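# The long quiet of Kistura

Kistura opens on a ferry landing at night, and for the first 20 minutes there is nothing to fight. You walk uphill through the town of Clitton, trying doors. Most are locked. A radio plays in one of the houses, and when you find the right window it stops.

The game is the second from Pindholm, a studio that started with 3 people and still shares one room. Its first release, Duda, was a puzzle game about a lighthouse, and it sold well enough to pay for this one. Lurdes Macedo wrote both. She wanted a horror story in which the player is a repair technician with a job sheet and a reason to go into every basement in town.

"He's there to fix the phones," she told me. "He'd like to be finished by morning."
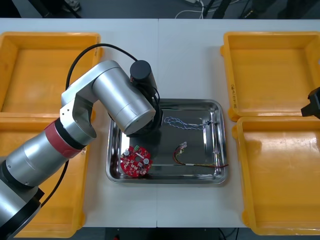
Repairs take up a good part of Kistura, and they are where the tension comes from. You open a panel, pull the failed part and work with your back to the door. Jiahui Xue, who designed the repair system, wanted the parts to look like ordinary electronics: a round red circuit board with a pair of silver capacitors standing up from it, a coil of blue and white wire with a small connector on the end. Nothing glows when you look at it. You have to remember which piece came from which house, and the game keeps no list for you.

Sound does the rest. Ronaldo Ignacio recorded 300 separate footsteps for the stairs alone, and after an hour I could tell the cellar in the bakery from the one under the school with my eyes shut. The creature, when it comes, is mostly heard.

The weak spot is the last third. A chase through the telephone exchange has to be learned by dying, and the checkpoint sits too far back. I lost 40 minutes there. Pindholm says a patch in September will add a second save point on the upper floor.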